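**old green board, brown stain on the CPU lid - clean it or bin it?**

**tallstead_pete**
Pulling chips out of a pile of old desktops from the Hendton office clearout. 16 towers, most go to scrap but I want the working CPUs kept. This one's lid is smudged brownish and I cant tell if its old paste or heat damage. Board has VGA on the back, blue and black memory slots. Model sticker long gone.
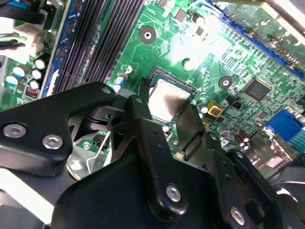

*CPU in the socket, the brownish smudging is what I'm asking about*

**solderdrip**
Old paste. Seen it on every machine that age. Isopropyl, coffee filter, two minutes.

**lzuniga_repairs**
Agree its probably paste. But don't scrub it in the socket!! Take it out, wipe, look at the underside. A clean lid tells you nothing about the bottom.

**solderdrip**
Disagree - leave it in. Socket is the safest place for it. People bend more pins lifting chips in and out than they ever do wiping.

**lzuniga_repairs**
And then a drip runs down the side and into the socket. We did 147 of these at Figueroa last August, every one came out first. Two bent pins. I'll take that.

**tallstead_pete**
Ok went with out. Did another tower while I was at it.

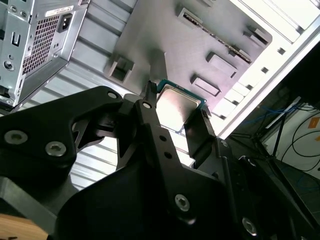

Storage is my next question. I have a roll of antistatic bags and one foam tray from Sotura, the tray is too shallow for anything with pins. Was thinking bag each one, label, shoebox. Gripping by the edges like in the pic, lid on that one is nice and shiny so no wiping needed I guess. Do I need the foam as well or is the bag enough?

**solderdrip**
Bag's fine. Pink foam if theres pins, not the white packing stuff.

**mossy_513**
Is any of this worth the time tho? Chips that old go for pocket change. I'd sell the lot as scrap by weight.

**lzuniga_repairs**
Worth it if you have boards that need one. Spare CPU has saved me a whole swap more than once. Write the socket type on the bag or you'll hate yourself in a year

- Lorena Zúñiga

**tallstead_pete**
Got a sharpie. Ordering pink foam tonight, 14 towers to go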